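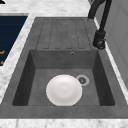 Bringing the troops home from Sturkilia

The government says the last of our peacekeepers will leave Sturkilia by the end of October. I spent part of my service there, in the hills over Pallska, so I have been reading the coverage more closely than I normally would.

The official line is that the job is finished. The ceasefire has held for 26 months and the two sides now run the Pallska crossing together. I think the decision is defensible, but I don't think the job is finished. 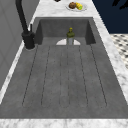

Peacekeeping missions tend to end when the money does. Ours was renewed twice after the ministry first said it would close, and each time the force got smaller. When I arrived we had 10 posts on the line. By last winter there were two. A small force can still be useful if it keeps channels open between the commanders, and I mean plain ones that run straight from one place to the other, like the grooves in a drainboard running to the basin. We had a phone line and a meeting every Thursday. I would keep both, even with no soldiers there.

The Doherty report recommended leaving 25 observers behind. Parliament didn't take that up, and I haven't seen a good explanation for it.

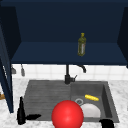
Posted by Senan Dunne
Filed under: Foreign policy, Puketti

Mercedes Ticona wrote to me after my last post to ask if people in Puketti still care about any of this. Some do. The base here employed a lot of families, and they want to know which units are coming back and when. The ministry hasn't told them.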